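Search this site
Go

The Case for the Open Wire Rack
May 4, 2023
2 comments | 156 shares

Most kitchens give up cabinet space to plates stacked flat. I think this is a mistake. To reach the bottom plate, you lift every plate on top of it, and the glaze rubs each time. A plate stored on edge in a wire rack comes out alone.

The rack wins on drying too. Air reaches both faces, and water runs down to the rim. My shared kitchen in Villalba has used one for two years with mixed colors and sizes.
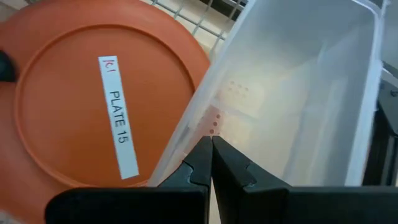
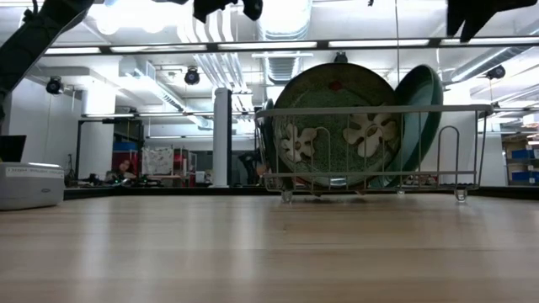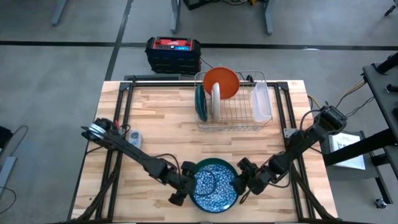 Labels and mixed sets

I also favor labels. A strip reading "PLATE 15" on an orange plate is ugly, and I would keep it. In a shared kitchen a number settles which plate is meant faster than a color name does, especially with several greens in use.

The usual objection is looks. Matched sets stack neatly, and a green plate with white flowers matches very little. Upright, the mismatch costs no stability, provided the dividers suit the thickness of the rim. Check that spacing before buying.

527 views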